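Tastis Boards > Backyard Astronomy > Beginner Gear

Thread: First light with the Otitz 9-inch Dob!! Questions about collimation and eyepieces

mothlamp
Posts: 51

OK so I finally did it. After reading this board every night since June I bought the Otitz 9, the solid tube one, and hauled it out to the back steps last night and WOW. I had Saturn in there for maybe a minute before it drifted out and I yelled loud enough that a dog started up two yards over. The rings are really there! With a gap!

Couple of things I'd love help with:

Stars look a bit like little commas at higher power. Is that collimation, or was the mirror just not cooled down? I gave it twenty minutes.

It came with a 25mm and a 10mm. The 25 is lovely. The 10 is kind of like looking through a straw. What should I get next?

Also I have no observing chair and my back is letting me know.

Bowl: 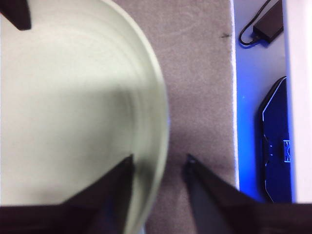

Pale green one, big and smooth inside.

----

quartzpier
Posts: 2,908

Congratulations! Saturn does that to people. I've been at this a long time and I still make a noise.

Twenty minutes is short for a mirror that size, especially coming out of a heated house. Give it an hour and look again before you touch any screws. When the air inside the tube is warmer than the air outside you get all kinds of smeary shapes.

If the commas all point the same way in the middle of the view, then yes, collimate. Pick a medium bright star, center it, put in the 10mm and defocus slightly. You want the rings to be nested evenly, like a target. If they bunch up on one side, the primary needs a nudge.

----

tin_orchard
Posts: 1,676

Going to disagree with quartzpier a little. Check collimation every single time you set up, cooled or not. It takes two minutes once you have the hang of it, and a Dob that has ridden down a flight of steps has almost certainly shifted. Get a plain Cheshire. Skip the cheap lasers, most of them need collimating themselves.

Agree about the hour, though.

----

quartzpier
Posts: 2,908

Every single time? My old tube holds for weeks. I'd hate for a new person to spend the first clear night of the month turning screws when Saturn is up.

----

tin_orchard
Posts: 1,676

Checking isn't turning screws! Look down the Cheshire, see that it's fine, go observe. If it's off, you fix it. I lost a whole season to soft planets by assuming mine was holding.

----

halfgibbous
Posts: 9

Newer than you, mothlamp, so take this with salt, but I have the same scope and the secondary was way off out of the box. The primary was nearly perfect. Do the secondary first or you'll chase your tail all evening like I did. And lay the tube flat when you work on it so a dropped wrench doesn't land on the mirror (ask me how I know... it missed, thankfully).

For eyepieces I got the 15mm Yen and I love it to pieces. The whole Double Cluster fits with room around it and you don't have to squash your eye up to the glass.

----

mothlamp
Posts: 51

This is all so helpful, thank you! I went back out with a full hour of cooling and the commas got a lot smaller but they're still there, all leaning the same direction. So I think you're both right?? Ordering a Cheshire tonight.

halfgibbous, does the Yen get dim on galaxies at all? I'm dying to try for M81 and M82. 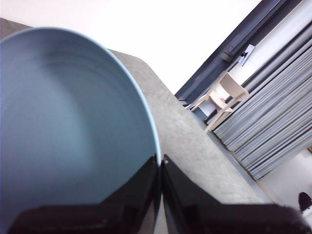

And one more while I have you all. Does anybody here drive out to Erkdale? My yard has a streetlight right where Sagittarius should be, and I keep reading that the reservoir lot out there is properly dark. I don't want to show up at midnight and find a locked gate.

----

halfgibbous
Posts: 9

Not dim to me! At 15mm the background sky goes darker and the galaxies stand out better. M82 looks like a little cigar with a bite out of it.

----

tin_orchard
Posts: 1,676

The 15 is nice in the middle but the outer edge goes soft in a fast scope. I'd save up and buy one good 12mm. If you do get the Yen, buy it used, they come up in the classifieds here all the time.

Erkdale: the lower lot gets gated at 10 pm. The upper gravel lot stays open. Park nose out so you don't light everybody up when you leave, and put red film over your dome light. South is wonderful, north has some glow from town.

----

quartzpier
Posts: 2,908

Seconding the upper lot. Bring more layers than you think you need, and something for dew. Your finder will fog long before the main mirror does.

For the chair, an adjustable ironing stool works great and costs very little. I've used mine for years and I see so much more sitting down. Your eye settles, you stop wobbling, and faint stuff just starts showing up.

----

mothlamp
Posts: 51

An ironing stool!! My aunt has one in her garage, I'm calling her tomorrow. Going to try the upper lot at new moon if the clouds behave. I'll post a sketch of M82 even if it's terrible.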